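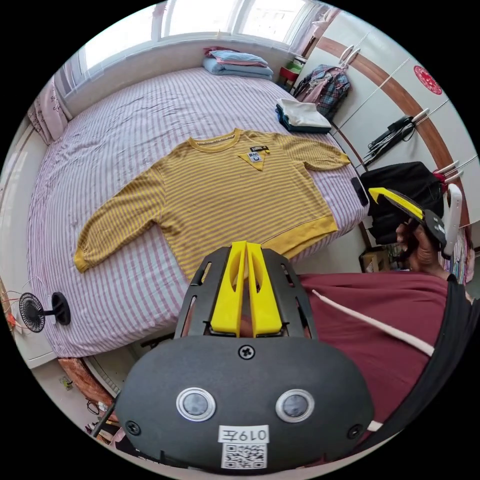 # About Tuvilora

Tuvilora is a small company for second-hand clothes and for the care of clothes at home. We wash, mend, fold and sell again, and we also teach people how to keep a wardrobe in order. Our shop and workroom are in Flullby, in the street behind the old post office. If you come by bicycle, please use the gate on the left.

## How we began

Waltraud Haslinger worked for 13 years in a laundry in Kikport, mostly with hotel linen. In the evenings she repaired clothes for neighbours at her own table. People brought her children's things above all: trousers with a hole in the knee, pullovers with a stretched collar, coats without buttons. Many of these clothes came back to her a year later, when the child had grown, with the question whether she knew somebody who could use them. Usually she did.

Konrad Sutter came to her with a bag of striped shirts from his two boys. He was at that time a buyer for a department store and had become tired of it. They talked for a long time about sizes and about how badly most clothes are folded in shops. In February of the following year they rented the first room together, with one sewing machine and a big wooden table. The table is still here, but it has new legs.

## What we do

**Second-hand clothes.** We take clothes for children and adults if they are clean and can still be worn. Small damage is no problem. We look at every piece on both sides, first with the front up and then with the back, with the sleeves spread out to their full length. Ribbed cuffs, collars and waistbands get special attention, because there one sees first how much a sweatshirt has been worn. A cuff which has lost its stretch we can replace, and we keep ribbed fabric in many colours. Yellow is the most difficult colour to match. We have now three different yellows and still it is sometimes the wrong one.

**Mending.** You can bring your own clothes to us on any opening day. Simple repairs are ready after 4 working days. For zips, linings and knitted things please give us more time. We tell you the price before we begin, and if we think that the repair is not worth the money, we say this also.

**Folding and wardrobe lessons.** This part of our work started by chance, when a customer asked Konrad to show her how he folds a sweatshirt so that it stays flat on the shelf. Today we give lessons in the workroom and also in your home. At home we prefer to work on the bed. It is the largest flat place in most flats, it has a good height for the back, and near a window you see stains much better than under a lamp. We smooth the sheet first. Then each piece is laid flat, sleeves open, and pulled straight at the hem before the first fold is made.

A lesson at home takes about two hours. Please do not tidy up before we come. We like to see what hangs on the wardrobe doors and what lies at the end of the bed, as this tells us which things you use every day. Often a hook in the right place helps more than a new shelf.

## Our way of folding

Some customers ask for our method in writing, so we put it here in short form. It is for sweatshirts and pullovers with long sleeves.

1. Lay the piece face up and smooth it from the collar to the hem.
2. Turn it over and bring one side to the middle, with the sleeve folded down along the body.
3. Do the same with the other side. The sleeves should not cross.
4. Fold the hem up to the collar, once for a shelf and twice for a drawer.

With stripes it is easy to check your work - the lines must meet at the edges. Waltraud teaches beginners always with something striped. Thick and thin things we keep in separate piles, and the heavy ones go at the bottom.

## The people and the building

We are still a small team. Waltraud leads the workroom and Konrad looks after the shop, the buying and the home lessons. The house belonged before to the Lehner dyeing works, and in the back yard you can still see the name on the wall. From this time we have the high windows and also the very uneven floor, so please take care at the step.

On our rails there are usually 200 pieces or a little more. We do not want to have more than this, as otherwise the hangers stand too close and you cannot look at anything properly.

## Visit us

The shop opens at 10 in the morning. If you want to bring more than one bag, please telephone first, so that we can keep the table free. Bags can not be left at the door, also not in good weather. For a lesson at home we need to know which floor you live on and whether there is a lift, and which kind of clothes makes you the most trouble.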